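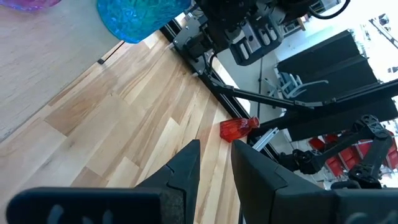
4. Control and Perception Software

4.1 Overview

The software has two main parts. Malix takes the camera streams and keeps a list of the glass objects it believes are in reach. Andov takes that list, picks a target, and plans the arm motion. The two run as separate processes on one workstation and share a single message format. Either one can be restarted while the other keeps its state. During development this was used often, mostly to load a new version of the grasp scorer without homing the arms again.

All runs in this section were recorded at the Nirneswood site with the glassware set from Section 3. The log holds 916 grasp attempts on colored and clear glass. We did not change the room lighting between runs and did not cover the windows, so the daylight in the recordings varies.

4.2 Detection of glass objects

Depth readings on glass are poor. Light passes through the body, bends, and comes back from whatever is behind it. In early tests the depth image placed the body of a vase at the distance of the wall and the neck at nearly the right distance. Malix therefore does not use depth inside an object mask. It uses depth only to fit the support surface, and then finds the object from its outline in two or more color views.

For each view, a segmentation network gives a mask and an edge confidence for each pixel on the mask boundary. Boundary pixels with low confidence are dropped before the views are combined. What is left is turned into a coarse volume that rests on the fitted surface. The volume is larger than the real object in most cases, and the planner treats it as an outer limit.

Two kinds of error made up most of the bad detections. The first was reflection. A glossy tabletop returns a colored smear under a vase, and the network tended to add that smear to the mask and make the object too tall on its lower side. We handle this by cutting each mask at the line where the fitted surface meets the outline. The second was overlap between objects of the same color. When a small vase stands behind a larger one with the same tint, as with the two blue-green pieces at the right end of the shelf in Figure 4, the masks may merge. Malix then reports one wide object. We let the merge stand and mark the object as doubtful, and Andov will not choose a doubtful object as a target until another view splits it.

Clear glass was harder than colored glass in every test. For clear pieces we lowered the threshold on edge confidence and required one extra view.

4.3 Wrist view and pose correction

The fixed camera gives a good first estimate but is too far away for the last part of the approach. Once the gripper is above the target, Malix switches to the wrist camera. The finger tips are always in this view, which gives a simple check on calibration. We project the known finger model into the image and compare it with the edges found there. If the two disagree by more than 6 pixels, the approach stops and the wrist camera offset is estimated again.

Objects lying on their side need separate handling. A bottle on its side has a long axis in the plane of the surface, and the outline from the wrist gives that axis fairly well. It does not say which end is the neck. We take the width profile along the axis and call the narrower end the neck. For pieces with a stopper the profile can have a second wide part, so the rule looks at the longest narrow run instead of the single narrowest point.

The surface under the object also matters. On striped hardwood the joints between the planks are strong straight edges, and some of them pass close to the outline of the glass. The first version of the network followed these joints and produced masks with a straight extension on one side. Adding training crops with striped backgrounds removed most of this error. The rest is caught by a check on mask shape that rejects long straight tails.

4.4 Grasp selection

Andov samples grasp candidates on the outer volume and keeps the best 12 after a quick collision test. Each candidate is scored on three terms: distance from the estimated center of mass, angle between the finger faces and the local surface, and clearance to neighbors and to the fixed parts of the cell. The third term includes the frame rails and the other arm. In an earlier version the other arm was treated as a fixed block at its rest position, and this led to refused plans whenever it had been left somewhere else. It is now updated from joint readings at each planning step.

Faceted glass makes the angle term noisy. A small change in the estimated rotation of the object moves the finger from a flat panel to the ridge between panels. We average the term over a small range of rotations, which favors grasps that stay acceptable if the estimate is off.

4.5 Transfer above a crowded shelf

After the fingers close, the held object is added to the robot model as part of the gripper. This step changes the planning problem more than the grasp itself does. A vase that hangs below the fingers reaches much lower than the fingers do, and the planner has to keep its base clear of anything standing on the shelf. Figure 4 shows a case of this kind, with a red faceted vase in the gripper and its base roughly level with the row of glassware on the board. The clearance that counts there is the sideways distance to the nearest vessel.
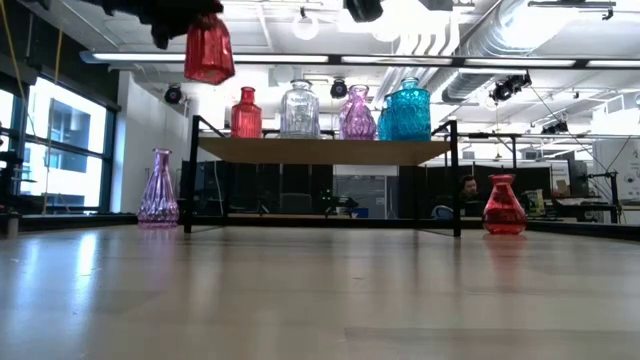
Andov handles this with two margins. The vertical margin applies when the held object is over the shelf area, and the side margin applies when its base is lower than the tallest vessel in the row. A path may break one margin but never both. If no path meets this rule, the arm raises the object until the vertical margin holds and the planner starts again from there.

The shelf is modeled as a board, four legs, and the thin rails of the metal frame. The rails extend slightly above the board at each corner. We left these ends out of the first shelf model, and planned paths passed through them at low height. They are now included as short vertical boxes, each padded by 2 mm.

Vessels standing on the tabletop near the shelf legs are kept in the same object list as those on the board. For path checking they matter mainly when the arm comes in low from the side. In that case the forearm linkage, and not the held object, is usually the part closest to contact, so the check runs on the full arm at each step.

4.6 Motion limits

Speed is reduced while an object is held. The limit is set per object class in the configuration file and applies to the speed of the object base, which moves faster than the fingers when the wrist rotates. Wrist rotation is allowed only above the vertical margin. Release is done in the reverse order of the grasp: the fingers open to the width recorded just before closing, the arm holds still for one camera cycle, and Malix confirms that the object is still listed at the release position before the fingers move away. If the object is missing from the list, the arm stays where it is and the run is marked for review by the operator.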